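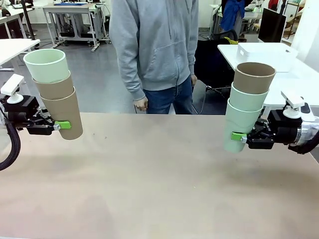

I met Birsen Dursun in the back corner of a coffee shop in Sillport, and she was already halfway through a story about a parking garage. She runs security awareness for Boyer, a freight company with 2,000 employees, and the story (I'll skip most of it) ended with a manager reading his password out loud over the phone. "To a total stranger!" she said. "A very polite one, though."

I wanted to hear about the fake phishing emails. Her team sends one out every month, and I've been on the wrong end of that kind of thing myself, so I came in a little grumpy. She laughed when I told her.

"People hated us the first year. We sent one in December that promised a holiday bonus. I still get looks in the elevator for that."

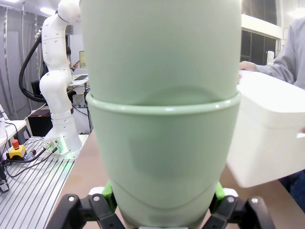
So what happens to someone who clicks?

"They get a short page showing what they missed, and that's the end of it. Their boss never hears about it from me. We used to sign them up for a 20 minute video, and all that did was teach people to keep quiet."

Keeping quiet is the part that bothers her. She'd much rather have a clicker who calls in right away than someone who deletes the email and hopes for the best. When she started, her team got five reports from the first test. The last one brought in 56 before lunch – she pulled out her phone to show me the number, and I have to say she looked pretty pleased.
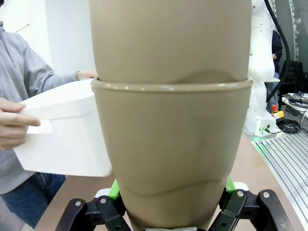

Some of that comes down to a button. Reporting used to mean filling out a form with a ticket category, and her coworker Tanner Beaulieu talked her into scrapping it. Now it's one click in the mail program, and he writes back to every single person, even when the email is just a newsletter they forgot they signed up for.

"Tanner says thank you, always," she told me. "I thought it was a waste of his morning. I was wrong about that."

I asked if she'd ever fallen for one herself. She stirred her coffee for a while.

"A package delivery text. I was expecting a lamp."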